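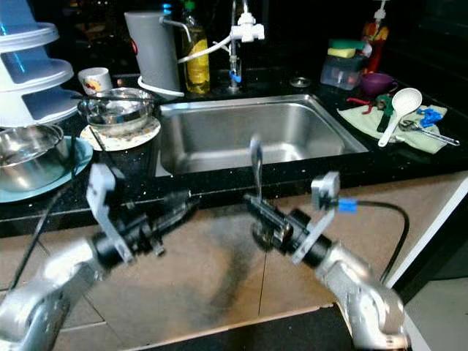

Tomos Morgan wrote to ask whether head views alone would be enough for kitchen work, and said he would drop the wrist cameras to save on training time. I had the same idea in August, so I tested it.

I trained one policy on 300 kitchen demonstrations with every camera, then trained it again with the wrist views taken out. Nothing else changed. Each version got 100 trials picking up an item beside the sink and setting it down on a plate.

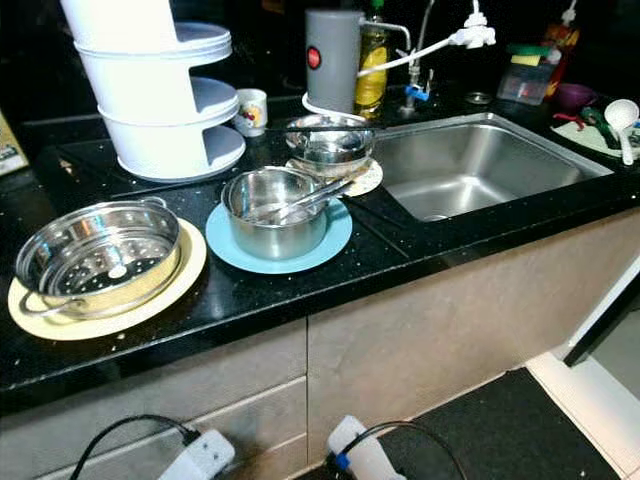

With all the cameras it failed 38 times. With the head view only it failed more than half the time, and most of those were at the grasp. The arms went to the right area and then closed a little short or a little high. Shiny steel was the worst.

Placing hardly changed, which I did not expect. I had assumed the wrist views mattered for both.

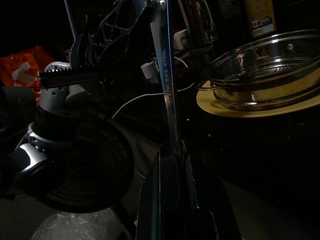
Ikhsan Sinaga thinks a sharper head camera would close part of the gap. I have not tried that yet. The wrist cameras make training slower, but I'm leaving them on for the next set of runs.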